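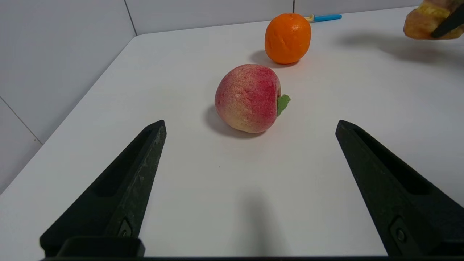
I spent most of yesterday at Kollevow's new workshop in Drondbridge, learning how to teach a robot to clear a table. The setup is called Nomon, and you run it by remote control: a handle for each hand, a screen in front of you, and two arms that go where your hands go. My job was to put away the fruit and the bread. The peach with the little green leaf looked like an easy start, sitting out there between the fingers with nothing near it, and the orange farther back had me nervous before I'd even moved. Then there's the second arm to think about, up in the corner with its own lumpy bread-looking thing to deal with. Two hands, two jobs, one brain – mine was not keeping up!

Ayman Hajji, who runs the sessions, told me to stop steering and just reach, the way I would at my own kitchen table. That helped a lot. My first 5 tries were terrible (I shoved the orange clean off the table on one of them) but after lunch I was picking things up and setting them down without holding my breath.

Every run gets saved, good or bad, and someone goes through later to decide which ones the robot should learn from. Kollevow wants 200 good runs for each task before it lets the arms try on their own. Ayman says they had 2000 saved across all the tasks by the end of March, and plenty of those were people like me, walking in off the street with no training.

You can also teach it by hand, where you take hold of the arm and push it through the motion yourself. I liked that less. The arm is heavier than it looks, and my shoulder is still complaining this morning. Ayman prefers it for simple stuff like opening a drawer, and he's much better at it than I am.

The workshop is in the old Soliman building, up the stairs at the back. Sessions are free and run two hours, and they'll take anyone over 16. I've already signed up for another go – they're moving on to folding towels, and I have opinions about towels.

Print this story | E-mail this story

Recent items
Soliman building gets its new roof
Drondbridge library adds evening hours
Bus route changes: what riders need to know

This site uses cookies. By continuing to read, you agree to our cookie policy.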